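Regional Racing Deserves a Fair Share of the Road

Last updated in March

The decision by the Tierney road authority to withdraw its standing permit for the Titstead to Trillville road race has been received by most of the sport with quiet resignation. It should be met with a formal objection. The race has been held on open rural roads for 9 seasons, under rolling closures lasting only minutes at any one point, and its safety record compares well with that of any amateur event in the district.

The authority's position is that a closed circuit would serve riders equally well. This is a misunderstanding of road racing. A circuit of two miles, ridden again and again, rewards sprinting and cornering. It cannot reproduce a long climb taken into a headwind, or the judgment required to hold back on unfamiliar ground. Riders who hope to move into national competition need that experience before they arrive, and for many of them this race was the only place to get it at a price their families could afford. 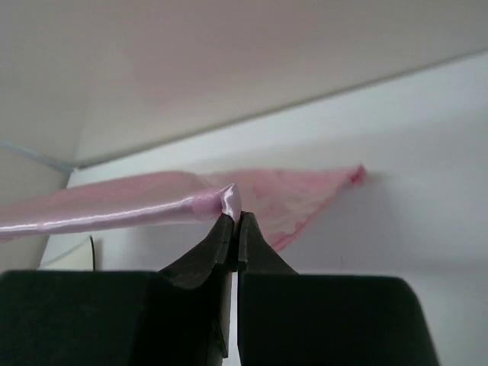
Cost is the second matter. Under the revised schedule, an organizing club must pay a fee of $900 for each intersection at which traffic is held. The course crosses seven such intersections. No club in the district has reserves on that scale, and entry fees cannot be raised to meet the charge without shutting out younger riders. Last year's race drew 203 starters, many of them juniors. A schedule written with marathons and street festivals in mind has been applied to an event of a very different size.

Residents along the route have raised legitimate concerns, and these should be answered in full. Notice of closures was sometimes late. Farm traffic near Trillville was held longer than promised on at least one occasion. Walid Darwish, who directed the race for much of its history, acknowledged these faults in writing and proposed an earlier start, at 7 a.m., with a separate crossing for agricultural vehicles. The authority has not replied to that proposal.

The Datis Cycling League, which sanctions the event, should now request a hearing and present the revised plan. It should also ask that fees be set according to the length of each closure. Public roads are maintained for the use of the whole public, and a morning's racing once a year is a modest claim upon them.

Comments

millroad_tom: I live on the course and the hold-ups were never that bad. The late notice was the problem. Put the signs up a week early and most of us would be fine with it.

Carla B.: My daughter rode her first real race there. The circuit is okay for practice but she says it's nothing like the climb.

hayfield: Fine with the race, not fine with waiting on a tractor while the team cars go by. A separate crossing would help. Where would it go?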